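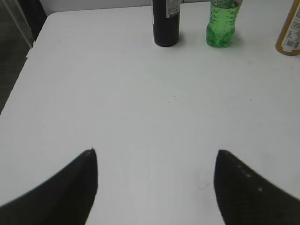 Pour Akinola, il ne sert à rien de bloquer les numéros un par un, et je dois bien avouer qu'après une semaine à éplucher le journal du standard je commence à lui donner raison (même si ça me coûte, vu le temps que j'ai passé sur cette fichue liste noire !).

Cahier d'atelier, mars, 17 h 40

Je reprends donc depuis le début, pour ceux qui liront par-dessus mon épaule. Le journal contient 2 242 SMS indésirables reçus sur les lignes de test : faux colis, fausses amendes, faux conseillers bancaires, toute la ménagerie habituelle. Le filtre Nultholm, dans sa version actuelle, se fie surtout à l'expéditeur. Or les expéditeurs changent sans arrêt, et j'ai vu revenir le même texte, à une virgule près, sous 8 numéros différents dans la même matinée. J'ai donc passé l'après-midi à regrouper les messages par tournure, en mettant de côté les liens et les chiffres, et c'est nettement plus parlant. J'en étais presque content, avec mon thé froid et mes listes qui débordaient de l'écran.

Restent cinq messages parfaitement légitimes que le regroupement envoie au rebut, dont deux rappels de rendez-vous médical. Ceux-là m'embêtent beaucoup plus que les arnaques qui passent encore.
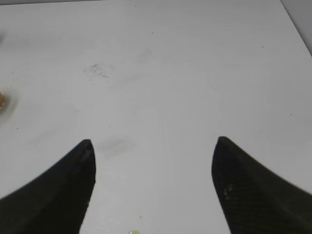

Vostell répond qu'un rappel de dentiste perdu fait plus de dégâts qu'une dizaine de faux colis, et qu'il vaudrait mieux une corbeille consultable pendant quelques jours qu'un blocage sec. Je suis assez d'accord, à condition que la corbeille se voie bien dans le menu, sinon personne n'ira jamais l'ouvrir (moi le premier).

Demain matin : relever le seuil, repasser les cinq messages, puis demander à Budetti si leur export garde l'heure de réception. Le mien la perd une fois sur deux et je n'ai toujours pas compris pourquoi. Penser aussi à sauvegarder l'ancienne liste noire avant d'y toucher.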